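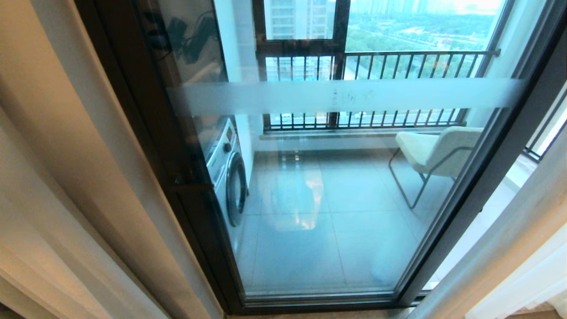
## 3. Durchführung der Demonstrationen

### 3.1 Aufgabe und Umgebung

Die Aufgabe »Schiebetür öffnen und auf den Balkon fahren« wurde in der Wohnung in Allitz aufgenommen. Die Tür hat einen dunklen, bronzebraunen Metallrahmen und eine Bodenschiene aus Metall. Quer über die Scheibe läuft ein weißlich mattierter Streifen. Links und rechts hängen Vorhänge; der rechte verdeckt einen Teil des Rahmens. Hinter der Tür liegt ein verglaster Balkon mit glänzenden Fliesen, links an der Wand die Waschmaschine, rechts ein niedriger Sessel auf einem Metallrohrgestell.

Für die Fernsteuerung waren drei Eigenschaften dieser Umgebung wichtig:

- Glas: Die Tiefenwerte auf der Scheibe sind unbrauchbar. Außerdem spiegelt sich im Glas ein dunkler Gegenstand mit Kabeln, den die Objekterkennung zeitweise als Hindernis gewertet hat.
- Gegenlicht: Auf den Fliesen liegt ein heller Lichtstreifen. Mit automatischer Belichtung wurde der Rahmen in den Aufnahmen zu dunkel, deshalb haben wir die Belichtung fest eingestellt.
- Vorhang: Der rechte Vorhang hängt lose. Er kann beim Schieben zwischen Greifer und Rahmen geraten.

### 3.2 Ablauf

Gesteuert wurde mit zwei Handcontrollern und dem Kopfbild auf einem Monitor. Henok Dinsa und Mwende Rashidi haben abwechselnd bedient, Shaohua Cheng stand am Not-Halt. Die Aufzeichnung lief mit unserer Software Dedirus.

1. Startposition anfahren, Kopfkamera auf die Tür richten.
2. Aufzeichnung starten.
3. Greifer an die Seitenkante des Türflügels führen und die Tür aufschieben.
4. Arm zurückziehen, Schwelle mit niedriger Geschwindigkeit überfahren.
5. Auf dem Balkon anhalten, Aufzeichnung beenden und den Durchgang bewerten.

Ein Durchgang galt als gültig, wenn der Roboter die Schwelle ohne Eingriff überquert hat und weder der Sessel noch der Vorhang verschoben wurde. Bei einem Not-Halt wurde die Aufnahme verworfen.

### 3.3 Ergebnisse

Von 30 Durchgängen waren 22 gültig. Die meisten Fehler traten in Schritt 3 auf. Der Greifer rutschte am schmalen Rahmen ab, oder er traf zuerst den Vorhang. Ab dem zweiten Aufnahmetag haben wir den Anfahrpunkt tiefer gelegt, danach kam das Abrutschen seltener vor. In 2 Fällen blieb ein Rad an der Bodenschiene hängen.

Zwischen den beiden Bedienenden gab es deutliche Unterschiede. Henok schob die Tür in einer Bewegung auf, Mwende setzte mehrmals neu an. Im Datensatz sind beide Varianten enthalten. Ob das dem Training schadet, können wir erst nach dem Vergleich in Kapitel 4 sagen.

### 3.4 Handgeführte Variante

Zum Vergleich hat Gemechu Asfaw den Arm direkt am Handgelenk geführt. Das Schieben gelang damit gleichmäßiger, weil der Widerstand der Tür spürbar war. Allerdings waren seine Hände oft im Kamerabild, und die Fahrt über die Schwelle ließ sich so nicht aufnehmen. Wir verwenden diese Daten nur für die Armbewegung.

### 3.5 Offene Punkte

- Kraftrückmeldung an den Controllern testen (Nazanin Farahani, April)
- Aufnahmen bei Dunkelheit fehlen noch
- Skript zum Ausschneiden der Wartezeiten am Anfang jeder Aufnahme fertigstellen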